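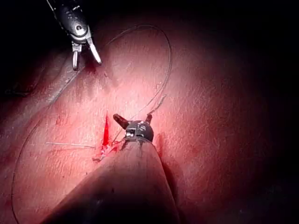 Does jaw state tell you anything the video doesn't?
Project report, Svetozár Koubek

The claim I set out to check comes from our own lab handbook: a model that labels suturing steps from video gets better when you also feed it the jaw opening of both instruments. Everyone in the group repeats it. I could find one plot behind it, with no error bars, made before the Wundumton code was rewritten.

Data

I used 927 short clips of two-instrument suturing. Of these, 463 went to training and the rest were split between tuning and testing. Each clip has one label: reach, position needle, push through, pull thread, hand over, or idle. I relabeled 100 clips myself without looking at the old labels and disagreed with 17 of them. Nearly all of those were "reach" against "idle". When a grasper hangs open just over the tissue and a loop of thread lies slack around the work, a still gives you very little to decide on, and a short clip is often no better.

Method

The same network was trained twice, once on video alone and once on video plus two jaw angles per time step. I kept the training settings fixed. Flandunix, our labeling tool, exports the angles already smoothed, which I only found out in July. The smoothing window reaches forward in time, so the model was seeing a little of the future. I turned it off and ran everything again.

Results

With smoothing on, jaw angles helped on every label except "idle". With smoothing off, most of the gain went away. What remained was in "hand over", and it changed size with the random seed, so I would not put much weight on it. "Pull thread" came out slightly worse with the angles than without.

The old plot was probably made with smoothed angles. I can't prove that – the config file is missing.

What I don't trust

My relabeling was done by one person, me, who already had an opinion. The clips all come from the Dalsgaard set, with similar lighting and dark thread. I also never tested thread position as an input, and I suspect it matters more than the jaws do. The Kastton tracker loses fine thread whenever it passes close to an instrument, so that would need hand marking first.

The handbook line should come out until someone repeats this with a second labeler and more seeds. Scripts and both sets of labels are in the project folder under "jaw_check".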